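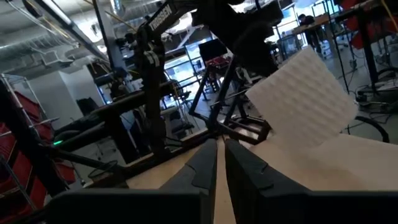

Two-Arm Manipulation Club: project notes for July

The summer project has moved from single-arm picks to tasks that need both arms. The set now stands at 200 logged episodes, of which 80 are cloth handling and the rest are desk items and sorting. Each team of two runs the leader arms for one hour, then swaps to labeling. Labels go into the Goreck sheet the same evening; unlabeled runs are dropped.

Cloth remains the weak point. The Brulla policy closes the left gripper early, before the right one has a hold, and the piece rotates out of reach. Lowering the playback speed helped a little -- the timing error is still there, only slower.

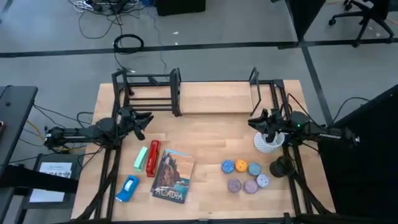
For the sorting task, small round items go in the container and the staplers, tape dispenser and book go on the shelf. Start poses must vary between episodes. Last month 9 runs in a row used the same layout, and the Fung baseline learned the layout.

Wrist camera mounts should be checked at the start of every session. One screw on the left mount backs out under load, and a shift of a few degrees is enough to spoil a batch.

The Grisham round requires seven tasks per team, submitted as raw logs with a one-page method note. Sign up for arm time on the lab door. Slots after 7 p.m. are still open.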